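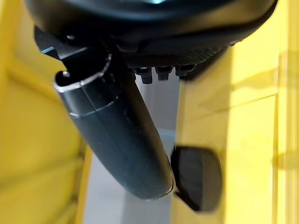
Reply from the Brarcombe end came in before I'd got my coat off: the glaze is not crawling because of dust, they have had the same batch crawl on pots wiped down twice, and would we please look at how thick we are putting it on. Fair enough. I had written "dust" in here three times in May and never tested it.

So, thickness. Mixed a fresh bucket of the Oltmanns white, sieved, left to stand over lunch. Gravity was way up on what the recipe card says. Card is old and somebody has crossed out the water and written it in again, can't read which figure is meant. Let it down until it ran off the stick properly.

Test tiles, all Skilora buff, bisque from the last firing:
- one quick dip
- one slow dip (count of 4)
- 2 dips, dried between
- poured

Marked the backs in iron oxide. Slow dip already showing hairline cracks as it dried, before it had been anywhere near the kiln. Double dip worse, lifting at one corner. Quick dip and pour both look sound. If those cracks are where it crawls then Brarcombe are right and I owe them an apology.
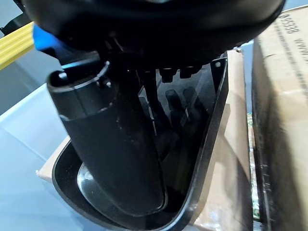

Kiln packed by 4, the tiles on the middle shelf with a cone pack next to them. Slow to start, 97 an hour up to 642, then full on. Top element was sluggish last time so keep an ear out for the relay. Don't open the bung early to look, whoever is in first. I mean it.

Other things. The Jerkano sieve has a split along the seam, lumps are getting through, use the old one until the new mesh turns up. Bucket lids need relabeling, two say "clear" and only one is. Wax resist nearly gone, roughly a cupful left.

Still to try if the thin tiles crawl as well: less clay in the recipe, or calcine half of it. Would rather not, it settles like concrete when you do taht.

Results in here once it's cool enough to unpack.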